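January 31, 2023
Notebook, teaching cell, entry by Nahuel Leiva

Continued with the desktop computer task. Rocío prepared the tower in the morning before I came, so I could start directly with the arm. She left a note that the side panel is under the bench and please do not put it back, because the last time we lost half an hour with it.

First I tried hand guiding. I hold the arm near the collar and push it slowly over the board while the recorder runs. For the big movement this is comfortable. For the last part near the CPU socket it is not comfortable at all. My hand is heavy, the arm follows with a small delay, and I correct too much. In the replay you can see all my corrections, one after another, like somebody who is parking a car badly. I deleted 2 recordings and kept the others for Lutfa, who wants to look at the force values even when the motion is ugly.

After lunch changed to remote control with the Zedirance handle. Much calmer. I put the speed scale low and took the approach from above in one straight line, then a stop over the socket, then down. The stop is important for the learning, Adesuwa says, because the policy needs one clear place where it decides. I did not believe this in August but now I do it always.

The camera view from the side does not show depth well. I had to stand up and look over the case many times. Maybe a second view on the teaching screen, ask Gervasio if the Skornex software can do it without a new license.

Pins: be careful. With the socket open I do not want any contact from the fingers. I set the lower limit of the arm higher than yesterday. If somebody changes it, please write it here.

The log for the whole series says 519 demonstrations accepted, the goal is 3,000. I think we should discuss if the goal is still correct. Almost 3,000 with many bad ones is worse for me than a smaller number of clean ones, but this is not my decision alone.

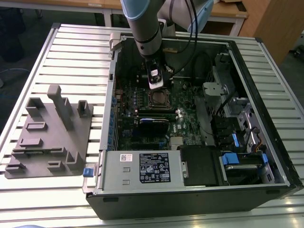 Stop position over the CPU socket, metal frame open. Printed fixture plate on the left.

The cable along the arm makes a loop down into the case. For the next session tie it higher, it disturbs me when I turn the wrist.

To do:
- shorter cable loop (me)
- ask about second view (Gervasio)
- compare force values, hand guiding and remote (Lutfa)
- send the accepted recordings to Vikidthorpe, they asked again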